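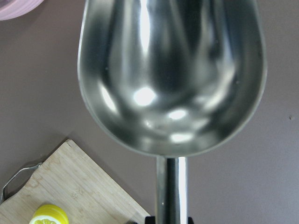 noltik-scoop 数据说明

项目是什么

noltik-scoop 是我和 Efthymia Deligiannis 在 Prudbridge 合用工坊里攒出来的一套桌面机械臂数据,主题很窄:让夹爪抓住厨房里带长柄的东西,主要是勺和铲,拿稳,挪个地方,再放下。机械臂叫 Noltik,是我从十月开始一点点拼的,底座改过三版,第二版现在还在架子底下当门挡用。

我不是做机器人出身的,白天的工作跟这个完全不沾边,所以这份说明写得比较啰嗦,想到哪写到哪。赶时间的话直接跳到“目录结构”和“已知问题”就行。

数据规模

一共 1,175 段,分在 18 个场次里。每段包含腕部相机的画面、关节角、夹爪开合量,还有一句中文的任务描述。其中 103 段我标成了失败,全部保留,没有删!我知道很多人喜欢把失败的剔干净再发出来,可我自己训练的时候,恰恰是这些段子最有用,尤其是柄在手指间打转的那几种。

单段最长 180 秒,超过就自动截断。截断的段在元数据里 truncated 字段为 true,用之前记得过滤一下,不然你会看到任务做到一半突然没了。

为什么盯着不锈钢长柄勺

说实话一开始是图省事,工坊厨房里就有一把大号的不锈钢勺,勺斗又深又圆,柄是一根光滑的直管。结果这东西比我想的难伺候多了。抛得很亮的勺斗内壁会把头顶的灯原样映出来,一团一团的白斑,腕部相机一动,白斑也跟着跑。我最早那版检测器老是把反光当成独立的小物体,框得满屏都是(截图我没留,有点后悔)。

柄也麻烦。圆管表面没什么纹理,一侧一条亮线,旁边一条暗带,网络很容易把亮线认成边缘,于是估出来的柄总比真的细一圈,夹爪就合得过头。后来我在训练时加了亮度和对比度的随机扰动,好了不少,但还没好到可以撒手不管。

桌面上怎么摆

桌面是偏紫的灰褐色,哑光,反光都留给勺子去制造就够了。干扰物从一个小箱子里随手拿:带金属环的浅色竹砧板、切开的半个柠檬、粉色的碗,诸如此类。位置不固定,有时东西只在画面角落里露一点边,我没有为此重拍,真用起来厨房台面也就是这个样子。

柠檬是真柠檬,所以不同场次里颜色和干瘪程度会有差别,别拿它当颜色基准。

目录结构

sessions/ 每个场次一个文件夹,文件夹名就是场次序号
sessions/*/wrist/ 腕部相机画面,逐帧存放
sessions/*/joints.csv 关节角和时间戳
sessions/*/gripper.csv 夹爪开合量,0 为全闭,1 为全开
sessions/*/task.txt 任务描述,一行一段
labels/outcome.csv 成功或失败,外加一列备注
tools/ 读取和回放的小脚本

备注那一列是我边录边敲的,错别字很多,也有“又滑了”“气死”这种没什么信息量的话。Efthymia 建议我清理,我清了两个场次就放弃了,大家将就着看。

怎么跑起来

1. 装好 Python 和 tools/requirements.txt 里的包,没有特别的版本讲究。
2. 运行 python tools/check.py sessions/,它会核对时间戳有没有对齐,顺便列出缺帧的段。
3. 运行 python tools/replay.py 加场次序号,就能一边看画面一边看关节曲线。按空格暂停,按 n 跳下一段。
4. 要训练的话,用 tools/export.py 导出。我自己的训练框架叫 Dizon,写得很乱,暂时没放出来。

回放脚本只回放到屏幕上,不会动真的机械臂。想接实机的朋友请自己加限速,第一次跑请把手放在急停上!我就是没放,桌边那道划痕就这么来的。

已知问题

前三个场次的夹爪零点没校准好,全闭时读数会停在比零大一点的地方。我写了个补偿,在 check.py 里加 --fix-zero 就会生效,但默认是关的。

腕部相机能看到的夹爪很少,往往只有画面底边一小截黑色手指。如果你的方法要靠看清指尖接触点,这套数据恐怕不太合适,我打算下一批把支架往后挪一挪再录。

曝光是自动的。勺斗正对灯的时候画面会整体压暗,桌面颜色也跟着变,看起来像换了张桌子,其实还是那一张。

任务描述里“勺”“勺子”“大勺”混着用,指的是同一把。做语言相关的实验最好先统一一下。

标注是谁做的

成败标签由我先标,Efthymia 再过一遍。意见不一样的时候请 Apostolos Koutsoukos 来裁决,他的标准比我们俩都严:放下之后勺子还在晃,他就算失败。所以后面几个场次的失败比例偏高,一部分是标准变了,不全是 Noltik 退步了(虽然有一阵它确实在退步,肘部的一颗螺丝松了,我找了两个晚上)。

许可和反馈

数据和脚本都可以随便用、随便改,拿去教学也欢迎,转发时带上这份说明就好。发现标签错了请直接提 issue,写清场次和段号,我一般晚上十点以后才有空看。Cliltivia 那边的镜像更新会慢一些,以这个仓库里的为准。

下一批想录的是带孔的漏勺和木柄锅铲,夹爪手指的橡胶垫也要换一种软一点的,垫子的图纸等试过了再传到 tools/ 旁边的 hardware/ 里。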